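4.2 Preparing the Garment Before the First Fold

The interviews reported in Section 4.1 established which garments the participating households folded and which they hung. The present section considers the step that comes before folding, in which the garment is laid out on a surface and brought into a shape that can be folded. Earlier work on household laundry has tended to treat this step as part of the fold. In the Irnville diaries it appears as a separate activity, with its own place, its own habits and, in several households, its own name.

Diary entries were collected from 19 households over the course of one August. Participants were asked to write a short entry each time clean clothing was put away, and to note the surface used, the type of garment and anything that made the work slower than usual. The set contains 252 entries. Coding was carried out by Jocelyn Fehr and Wondimu Dinsa using the Rostari scheme described in Section 3, and disagreements were settled by discussion.

The bed was the surface named most often. Participants gave practical grounds for this choice: it is wide enough for a sweater with both sleeves out, it stands close to the wardrobe or dresser, and it is usually made by the time the laundry is dry. Tables were used mainly for towels and table linen. A few participants reported that they folded small items against the chest while standing, but that they would not do so with knitwear. One wrote, "A sweater has to lie down first. If I hold it up, it gets longer while I am looking at it."

Knitwear produced the longest entries. Woven shirts have seams and plackets that guide the hand, and participants described lining these up almost without attention. A thick knit gives less help. Sleeves bunch, collars roll, and the body can be spread wider on one side than on the other without this being noticed until the fold is complete. Participants dealt with the problem by choosing one part of the garment as a reference and arranging the rest from it. The hem was the usual choice - in most cases a ribbed hem, which keeps a straighter line than the body of the knit.

The direction in which the front of the garment faced was less settled. Participants who stacked their sweaters on open shelves preferred to begin with the front down, so that the finished bundle would show the front. Those who used drawers reported no firm preference, and several began with the front up in order to check for stains, loose threads or damage to any decoration. Figure 2 shows a decorated sweater placed in this way, with the ribbed hem nearest the viewer.

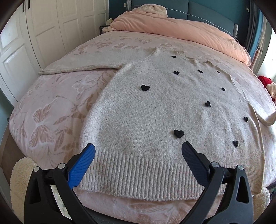 Figure 2. Cream sweater with black heart appliqués, laid front up on a bed.

Sleeves and collar

The layout in Figure 2 also illustrates a point raised repeatedly in the diaries, namely that the two sleeves seldom lie alike at the outset. The left sleeve is extended over the blanket, while the right is partly bunched near its end. The collar curls slightly. In the terms of the Rostari scheme, such a garment is coded as "spread" but not yet as "squared," a label kept for garments whose sleeves have been brought to matching positions.

Participants differed on how much squaring was needed. Some straightened each sleeve to the cuff before making any fold. Others turned the sleeves in as they lay and corrected them afterward, a method they associated with large loads and with children's clothing. Decorated fronts received more care in both groups. Concern was expressed that a crease running through an appliqué would remain visible when the garment was worn, and some participants moved the line of the first fold to avoid one - even where this left the bundle uneven.

Differences in storage space may account for part of this variation, and are taken up in Section 4.3.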